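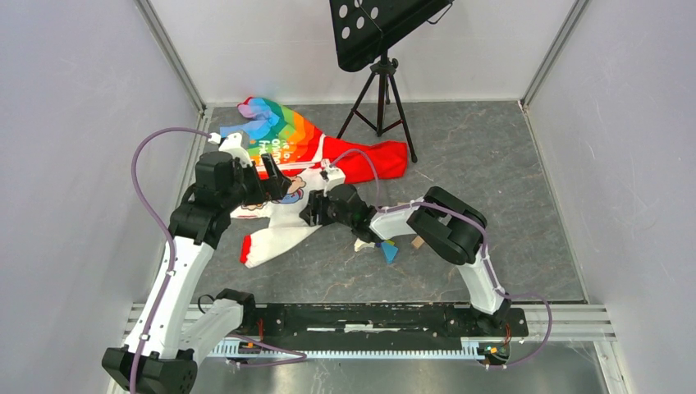

Grenimach fabric library opens its doors again

2018-07-03

The Grenimach fabric library is back. Doors open 9 am, closed since January for a new floor and a long overdue sort of the shelves. Everything folded, labelled and put away by colour – more or less.

The collection now runs to almost 3,000 pieces. Cottons mostly, plus offcuts, old curtains, tea towels and a big lot of wool from the Frimpong estate. Members can borrow up to 4 at a time or keep what they cut.

"The folding took longest," said coordinator Dzifa Asante. "You get through one pile and another box turns up. We had sheets in there that hadn't been opened out in years."

Pieces are now folded to one size so they sit flat. Asante wants borrowers to bring them back the same way. A fold guide is taped up by the front desk, and staff will show anyone who asks.

Floor panels came from Vandwood. Dark grey stone look, picked by a vote of members over a paler one. Cecilia Baidoo voted for the paler one and hasn't changed her mind. "Lint," she said. "You'll see every bit of it."

Opening week brings a folding and mending workshop, Saturday from 10. Ohemaa Bawa takes the morning on hems and small tears, Kwame Ametepe does fitted sheets after lunch. Bring your own scissors. Tea provided, mugs are not.

Places are limited to 39 and were going quickly at time of writting. Names to the front desk or by phone.

Membership stays at $103 a year, half that for students and pensioners. Day visitors can browse for free but cant take pieces home.

Donations reopen next week. Clean and dry only please – no pillows, no foam, no carpet. Large lots should be booked in with Vandana Vashisht at the Dedier Street entrance, weekday mornings. Parking out the back, two spots, one of them tight.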